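Mise à jour : décembre
Temps de lecture : 1 min

4. Premier démarrage de la bouilloire Trumia

1. Rincez la cuve deux fois à l'eau froide, couvercle ouvert.
2. Posez le socle sur un plan stable, une table suffit largement !
3. Versez 600 ml d'eau, puis réglez sur 102 (le mode ébullition franche, parfait pour les thés noirs).
4. Attendez le double bip et jetez cette première eau.

Attention : ne dépassez jamais le repère MAX.

Note : pour un thé vert, descendez franchement en température, le goût change du tout au tout, c'est un régal !

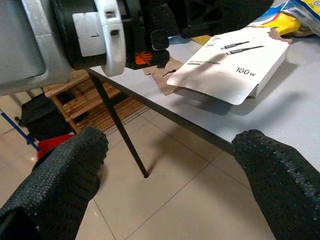

Diễm Vương demande si le rinçage au vinaigre est permis : oui, une fois par mois, bien dilué.

11 partages · 4 commentaires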